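The encore problem, or why I've gone off standing ovations

2026-09-09
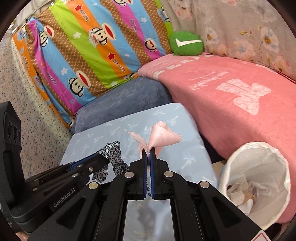
I have been going to piano recitals in the same hall for long enough to remember when the seats were brown, and I can say with some confidence that the playing has not become so much better that everyone must now leap up at the end of it. Yet up they get. Last month it happened after a perfectly decent, slightly tired account of some late Brahms, and the man next to me looked down at me as if I'd refused to stand for a coffin.

The pianist was Thijs Lambrechts, whom I'd heard once before, in March, in a church with a heating system that groaned in B flat. I liked him then. He played the Opus 118 pieces plainly and didn't sway. This time he had a bigger hall, a proper instrument and a programme book with three pages about his inner journey, and I came away thinking that the church had been the better evening.

Let me try to be fair. The A major Intermezzo was lovely, and he took the middle section slower than most people dare. The Ballade was loud in the right places. Where I lost patience was the E flat minor, the last one, where he stopped dead before the big march-like bit and waited, hands in the air, for so long that somebody started clapping. It's a silence Brahms didn't write. I checked the score when I got home, in the old edition with my teacher's fingerings all over it, and there is no such gap. There was a time when a critic would have said so in print the next morning. The one review I've found called it "daring".

Then the encores. There were 3 of them. The first was Schumann, fair enough. The second was his own arrangement of a folk song, and the third was Chopin, the E flat Nocturne, the one everybody's aunt can play the first page of. By then people had their coats on and were standing in the aisles in that half-in, half-out way, holding umbrellas, and he was still bowing with a hand on his heart. I don't blame him much. If a whole room gets to its feet, you can hardly shrug and go for your train.

I do wonder what the ovation is for, though. My friend Golshifteh Ahmadpour, who taught piano for years and has sat through more student concerts than any person should, thinks audiences stand up to applaud themselves. They paid for the ticket, they got through eighty minutes of Brahms and Schubert without looking at their phones, and they want something to mark it. I think it's simpler and duller than that. The front row stands, the second row can't see, so they stand as well, and it goes back through the hall like that until you reach me, sitting in row R with a bad knee and a view of somebody's cardigan.

She and I disagreed about the Schubert as well. This was the big B flat sonata, with the repeat in the first movement, which made it very long. She says you have to do the repeat or you lose those odd bars at the end of the exposition, which don't appear anywhere else. I know the argument. I've read it on the back of every recording made in my lifetime. I've also sat in enough halls, on enough hard seats, to suspect that more people praise the repeat than enjoy it. Lambrechts did it, and he played it the second time exactly as he'd played it the first. If you're going to walk me round the garden again, at least point at a different tree.

The slow movement was the best thing all night. I'll give him that freely. He kept the left hand very quiet, that little figure that hops across the right hand and back, and for once I wasn't thinking about the seat.

What has been bothering me since is the price. I paid 61 for my ticket, and that was not one of the good ones. In March I paid next to nothing and sat close enough to hear him breathe. The big hall will tell you it costs a lot to keep the lights on, and I'm sure it does, but I notice that the foyer has been done up twice and the lavatories not at all. The programme book was extra. It contained an essay by one Valter Guerreiro that used the word "luminous" on every page and got the key of the scherzo wrong.

A reader, Omprakash Sachdeva, wrote to me after my last grumble to say that I should stop going if I dislike it so much. He may have a point. He also says I'm unfair to young players, and there I don't agree. I'm hard on the people who sell them. Lambrechts is a good pianist who is being turned into an event, and I've seen it happen before, with violinists mostly. First come the moody photographs, then the album of film tunes, and before long they're playing one concerto in every city from here to wherever and haven't learned a new piece in years. I would love to be wrong about this one. I've been wrong before - I once told a whole dinner table that a certain quartet wouldn't last the winter, and they have just brought out their second Bartók cycle.

Next up is a lunchtime concert, Haydn and some Janáček, in the small room upstairs at the library. The player is Koen De Graaf and I know nothing about him at all. There's no programme book and no foyer. I expect he'll play for fifty minutes, we'll clap from our chairs, and somebody will ask him about the pedal in the Janáček. I've already got my ticket, and it cost less than the sandwich I'll be having before it.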